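Stokau guest survey: how my project went

I picked holiday guesthouses for my tourism module because I'd spent July cleaning rooms in one (badly, at first!) and I kept wondering why some guests came back every year and others never did. So I wrote a two-page survey and left it at the Partanen and the Wimilen, which sit at opposite ends of Stokau. I got 192 forms back, and 84 of them were from people who'd stayed there before.

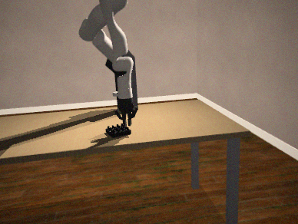

Arvo Miettinen thought I should have asked about breakfast first, as in his view guests forgive a small room far sooner than a bad coffee. He had a point — breakfast came up in the comments box more than anything else, and I hadn't given it a question of its own.

The returning guests mostly wrote about staff remembering their names. New guests cared more about price and how far they had to drag their cases from the bus stop. I'd guessed it would be the pool, and hardly anyone mentioned it.
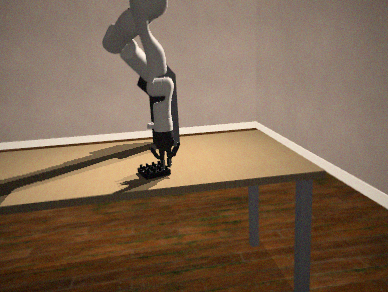
Typing up the answers took me ages, mainly the handwriting, and I had to leave out a few forms where I couldn't tell a 1 from a 7. If I did it again I'd use tick boxes, and I'd add the Gudness too, because it's the only place in town that stays open all winter and its guests might say something quite different.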